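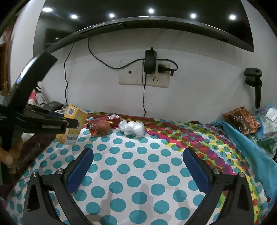
*Two-finger hand-held gripper with crosshatched blue pads, over a polka-dot bed sheet.*

The **Suleck pad slip fault** is a recurring failure in hand-held grippers fitted with textured finger pads, named after the Suleck workshop where it was first written up. In the fault, a pad creeps along the inner face of its finger under load. The two fingers then no longer meet squarely, and an object held between them can turn or drop. The name is disputed, and so is the claim that it describes a single fault.

## Background

Hand-held grippers of this type are carried by a person and used to record how everyday objects are picked up and put down. The recordings are later used to train robot arms. A grip that fails in the hand is a nuisance. The same failure on a powered arm can mean a dropped load or a pinched finger, and this is the usual argument for taking pad slip seriously.

Much of the work is done in ordinary homes, on beds, tables and kitchen counters. Soft surfaces are said to make the fault harder to notice, as a dropped box lands quietly and the operator often just picks it up again.

## Reported cases

The first report came from Restach, a small firm that kept a log of dropped objects in February. It listed 76 drops in 2,000 grasps and blamed almost 500 further "poor grasps" on pad movement. The report did not say how a poor grasp was told apart from a good one, and the original log has not been released.

Zullico, which supplied the pads, replied on 26 April 2022. It said the adhesive had been applied to fingers that were not properly cleaned, and that the pads met their stated grip rating. The reply gave no test results. It also did not mention the screws at the base of the fingers, which several users had by then suggested as a simpler cause.

## Proposed causes

Three explanations are in circulation:

- **Adhesive creep.** The glue gives way slowly under sideways load. Restach favors this view.
- **Loose finger screws.** If the screws joining a finger to its linkage back out, the whole finger tilts and the pad only seems to have moved.
- **Worn texture.** Dust and lint fill the fine pattern of the pad, and the object slides while the pad stays put.

Giang Thân, a technician who examined returned units for Barredo, found loose screws in most of them and a shifted pad in only 2. Thân's notes are the most detailed account available, but the units had been mailed in by unhappy customers and were hardly a fair sample. Whether the screws loosened in use or in shipping was not recorded.

## Safety claims

Sales material from Barredo describes its replacement finger set as "slip safe." No published standard defines the term. The set uses the same pads with a longer screw, so any benefit would have to come from the screw. Barredo has not said whether it tested the two changes it advertises, the screw and a new cleaning step, separately.

No injuries have been traced to the fault. Warnings about powered arms rest on comparison with the hand-held tool, and no case on an arm has been documented.

## Inspection

Common advice is to press each pad sideways with a thumb before a session, check the finger screws with a driver, and close the fingers against a light to look for a gap. A unit that fails any of these checks is set aside. How often the checks catch a real fault is unknown.

## See also

- Gripper calibration
- Adhesive failure
- Threadlocker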